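The Long Cut and the Short Memory

Every few years a film we were perfectly happy with comes back longer, and we are told we never really saw it 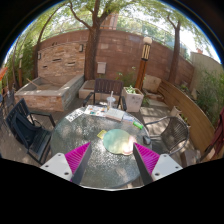 The new version of Garketti runs to 3 hours and 38 minutes. The old one, which I saw as a student in a cinema with a bucket under the leak, was over in time for the last bus. Between the two lie a good many years, one death, a lawsuit and a great deal of talk about what the director really wanted. I have now sat through the long one twice, the second time with a notebook, and I would like to put in a word for the version with the bus.

You may know the story of the film, or the story about the film, which is better known. Araújo shot it in a salt town on a loan that had been promised for something else. He handed in a cut that his backers found slow, and they took it away and gave it to an editor who had made her living on thrillers. She took out a wedding, most of a priest and nearly all of the brother. The result won a prize, played for a season in the sort of cinemas that sell carrot cake, and settled into the lists. Araújo called it a butchered animal. He went on calling it that at festivals, to audiences who had paid to see it, until he died.

So the restored version arrives with its argument already won. Who would stand up for the backers? The booklet that comes with it uses the word "finally" on its first page and again on its second. The poster says "As It Was Meant To Be Seen". It doesn't say meant by whom, or when, and those are the questions I kept coming back to somewhere in the third hour, as the priest walked up the hill again.

The trouble with what a director meant is that he meant different things in different years. Araújo's papers, or those of them that have been printed, include three separate lists of scenes he wanted put back. The wedding is on all three. The brother's trial is on one, the earliest, and in a later letter he says he's glad it went because the actor was drunk. It's in the new cut. I looked through the booklet for a reason and found a sentence about "the richness of the surviving material", which I take to mean that they had it and couldn't bear not to use it.

I put this to Hwa-young Ma, who has edited features for long enough to have been on both sides of this kind of quarrel. She was kinder about it than I was.

"People think there's a real film hidden inside the box and somebody stole bits of it," she said. "There's just a lot of footage. Some days the director is right about it and some days he's tired. I've had directors beg me to put a scene back on Monday and thank me for losing it by the end of the week. If you'd recorded the Monday, you could sell that as the true version."

She had seen the new Garketti and liked the wedding. So did I. It's a lovely scene, noisy and badly lit, with an old man asleep across two chairs and the bride eating as if she hadn't been fed for days. It also explains why the sister hates the town, and in the short version you had to guess. I had guessed, as it happens, and guessed wrong, and I'd grown fond of my wrong answer. For years I thought she was bored. I'm not sure that being told the truth has made her more interesting.

This is the part that the sellers of long cuts leave out. Gaps do work. When the short version jumps from the ferry to the empty house, the audience has to cross that water alone, and it's a cold feeling, and it lasts until the end. In the long version we get the journey. We get the brother being sick over the rail and a talk with a man about onions. By the time we reach the house we know it will be empty, having been told so by the man with the onions, and the shot that used to make people breathe in goes by like a shot of any house.

None of this makes the thriller editor a genius. She also cut the last line of the film for no reason I can work out, and it's good to have it back. She put a guitar over the funeral. The guitar has gone from the new version and I hope it stays gone. A fair account would say that she made a dozen choices, most of them good, under a deadline, on behalf of people who didn't care about the film. The booklet gives her one paragraph. It spells her name two ways.

There is money in all this, of course, though not as much as you might suppose. The boxed set of Garketti was sold in a numbered run of 3,493, an odd figure that I'm told has to do with how many cases the printer could get out of the card. It went in a morning. Some copies were back on sale by teatime at three times the price, still sealed, bought by people who presumably don't mean to find out what happens to the brother. What the set really pays for is the next one. Once a label has shown that it can rescue a film, it needs something else to be in danger.

And so we get Trosov. I remember Trosov as a decent, gloomy picture about a railway strike, taken from nobody and ruined by nobody. Its director had final say over every foot of it, and said so at the time, with some pride. It is now being prepared in an "expanded edition" with 4 extra reels, from a workprint found in a garage in November. The director has given it his blessing. He is 86 and hasn't made a film for a long while, and I can't say I blame him for enjoying the phone calls. But what is being put right here? He made the cut. He liked it. The scenes were left out by the man whose wishes we are supposed to be respecting.

Ask about this and you tend to be told that more is simply more, that anybody who loves the old one can go on watching it. I'd believe that if it were so. Try to find the short Garketti. It isn't in the box. The streaming service that used to carry it swapped it for the long one without changing the title, so that a friend who settled down with it on my advice rang up near midnight to ask what on earth I'd been thinking. The last print I know of was shown this spring by a film society above a bank, and it had gone pink. The version that won the prize, that people argued over, that got other people into making films, is the one now going missing. In twenty years somebody will find it in a garage.

There are cases on the other side, and I'd be cheating if I kept quiet about them. Tuvilitz was wrecked. Anyone who saw the release print could tell: characters mention a fire that we never see, and a woman changes her coat halfway across a street. The repair, when it came, was modest. It put back 11 minutes, left the rest alone, and printed a plain list of what had been done and on whose word. Where they didn't know, they said so. You can watch either version from the same disc. It had no poster to speak of and I don't think it sold well.

That is the sort of job I'd like to see more of, and I doubt I will, as a plain list doesn't make much of a trailer. Ma thinks I'm being gloomy. She says audiences are good at knowing when they're being fed leftovers, and that the fashion will pass once a few of these have been sat through to the end. She may be right. At the second screening I went to, the man beside me slept from the trial to the onions, woke up for the house, and told his wife on the way out that it was much better than the old one.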